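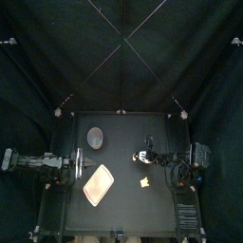 *Black fabric hanging in soft folds over and around a dark grey tabletop.*

# Why do black things look black?

By Shahla Shojaei

You need light to see. Light comes from the sun, a lamp, a torch or a fire. It travels in straight lines until it hits something. Some of it then bounces off, and if the bouncing light goes into your eye, you see the thing it bounced from.

Sunlight looks white, or like no colour at all, but it is a mix of many colours. You can see them in a rainbow, where drops of water have spread the light out.

## Soaking up and bouncing back

When light lands on a red jumper, the jumper soaks up most of the colours in the light. It bounces back mainly the red part, and that is what gets to your eye. A green leaf does the same with green.

Scientists have a word for soaking up light. They say the light is **absorbed**. When light bounces back, they say it is **reflected**.

A white shirt reflects nearly all the colours together, so it looks white. A black shirt absorbs nearly all of them. Very little light comes back from it to your eye, and your brain tells you the shirt is black.

## Is black a colour?

It depends who you ask. A painter will say yes, because you can buy a tube of it. Someone who studies light might say no, because black is what you see when hardly any light reaches you from a thing.

Both answers are fine. They are using the word "colour" in different ways.

## Why you can still see the folds

If black cloth soaks up light, how can you tell where it is creased?

Everyday black cloth doesn't absorb all the light. A little still bounces off. The parts of a fold that face the lamp send back a bit more, and the parts that face away send back less. Your eyes are good at noticing small differences like that, so you see a pale side and a dark side and know there is a fold between them.

Velvet usually looks darker than smooth cotton dyed the same black. It is covered in tiny standing threads. Light goes in between them, bumps from one to the next and loses some of itself at every bump.

Shine matters too. A shiny black shoe has bright spots on it, because its smooth surface works a little like a mirror. Bare metal is better still at bouncing light, so a silvery screw is easy to spot on something black.
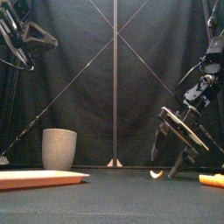

## Try it: the warm jar test

When something absorbs light, it warms up. You can measure this at home on a sunny day. Ask an adult to help with the thermometer.

You will need:

- two glass jars the same size
- black paper and white paper
- sticky tape
- a thermometer
- 200 mL of cold tap water for each jar

What to do:

1. Wrap one jar in black paper and the other in white. Tape the paper down.
2. Pour the water into the jars.
3. Measure the water in each jar and write down the numbers.
4. Put both jars side by side in full sun.
5. Measure again every hour until mid-afternoon.

The water in the black jar should get warmer than the water in the white one. If there isn't much difference, look for shade falling on one of the jars, or try again when there is less cloud.

## Words to know

**Absorb:** to soak up.

**Reflect:** to bounce back.

**Surface:** the outside of something, where the light lands first.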